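Course: Robot Grasping, handout for week 2
Instructor: Shih-chieh Huang
Version 03/03/2024

Comparing two grippers in simulation

In February we tested the Trerneck gripper with hard blocks only. Now we repeat the test with light food items, and we compare it with the Preltside gripper.

Procedure
Each group runs 300 trials with each gripper. Keep the same arm controller and the same start pose for all trials. Change the random seed after every 200 trials and write the new seed in your log. A grasp is counted as good if the item is still held after the lift.

The wrist view
From the wrist camera, a large object near the lens can hide much of the food. Please do not judge the contact from this view alone. Save also the joint positions and the finger force.

To hand in
One table of results for each gripper, and a short text (at most 1000 words) on which gripper you would choose. Send questions on the log format to Lai-ching Mak.
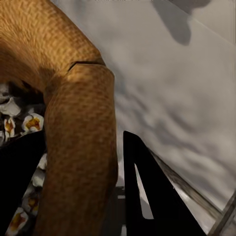

Fig. 1. Simulated view with black gripper finger, popcorn at left.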